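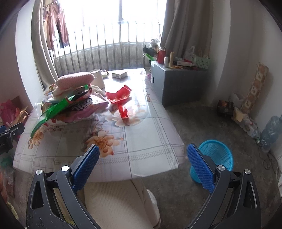
M. Drosuletti

Chapter 6
Horizontal Surfaces and Mixed Loads

6.1 Scope of the chapter

Chapters 4 and 5 dealt with closed storage: cabinets, drawers and lidded boxes. Closed storage has a fixed volume, and when it is full the door does not shut. A tabletop has no such limit. Its area is fixed, but its height is restricted only by the stability of what is placed on it. For this reason the table is usually the first surface in a home to carry a mixed load, and it is often the last to be cleared.

A mixed load is a group of objects on one surface that belong to two or more storage classes. Food packages and a knitted item in the same heap form a mixed load. A stack of plates does not, even when the stack is tall. The distinction matters in practice. A uniform load can be moved as a unit to a single destination, while a mixed load must be separated first, and separation takes up most of the working time.

The chapter covers tables between 31 inches wide and the largest size in common household use. Countertops with built-in appliances are treated in Chapter 9.

6.2 Terms

Footprint. The area of the surface covered by an object or a heap, measured from directly overhead.

Base layer. The objects in direct contact with the surface or its covering.

Cap. The highest object in a heap. The cap is often soft and light, and it may conceal several smaller objects.

Overhang. Any part of an object that extends past the edge of the table. Overhang is recorded separately from footprint.

Covering. A tablecloth, mat or sheet that remains in place while the surface is cleared. Coverings are not counted as part of the load.

6.3 The effect of the covering

The covering affects how easily a load can be read. On a plain surface, the outline of each object is distinct. On a printed cloth, such as the floral and plaid one in Figure 6.1, the lines and flowers continue between the objects, and a small wrapper may be taken for part of the pattern. A glossy covering beside a window adds reflection. Under strong daylight, clear plastic is difficult to locate from the window-facing side, and the worker should check the surface a second time from one end of the table.

The hem of the cloth should also be noted before work begins. A hem that hangs freely can be caught by a sleeve or a chair, and pulling it moves the entire base layer. Where the hem is long, the chairs are drawn back first.

6.4 Reading a heap

A heap is read from the cap down. The worker names the cap, then the objects partly visible below it, and then any object whose edge reaches the base layer. Nothing is lifted during this step. The purpose is to estimate how many storage classes are present and to prepare one container for each.

Figure 6.2 shows a table on which the reading step gives at least three classes. The cap is a pink knitted pillow, which belongs with textiles. A light blue book lies flat below it and belongs with paper. The large green snack bag, the small packets at the back and the white bottle with a red cap are provisionally listed as packaged goods. The bottle is resting on its side, so its closure is checked before it is lifted. The green bag also has overhang at its lower corner. Objects with overhang are removed before the cap, even when this departs from the top-down order.

Packages are not assumed to be full or empty on the basis of appearance. A bag may hold its shape after the contents have been removed. Each one is lifted, tested by weight and then assigned either to food storage or to waste.

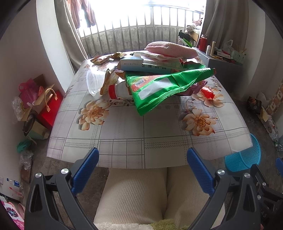

6.5 Adjacent surfaces

A table is seldom cleared in isolation. The top of a nearby cabinet or a window ledge may already carry a load of its own, and moving objects onto it only transfers the problem. Adjacent surfaces are therefore read before the table is cleared, using the same procedure, and are marked as either available or occupied. An occupied surface is not used for temporary placement.

When no adjacent surface is available, a floor container is used. The Breleo open tray is suitable. Its base measures 849 square inches, and it can be carried by one person when loaded with packages and textiles. Books are carried separately.

6.6 Worked problem

A table has a usable area of 1440 square inches. The reading step identifies one heap, and its contents are to be spread in a single layer for sorting in one Breleo tray.

(a) State the largest footprint that the single layer may have if it is to fit inside the tray.
(b) Calculate the area of table that would remain clear if the same layer were spread on the table instead.
(c) Explain why overhang is left out of the calculation in part (b).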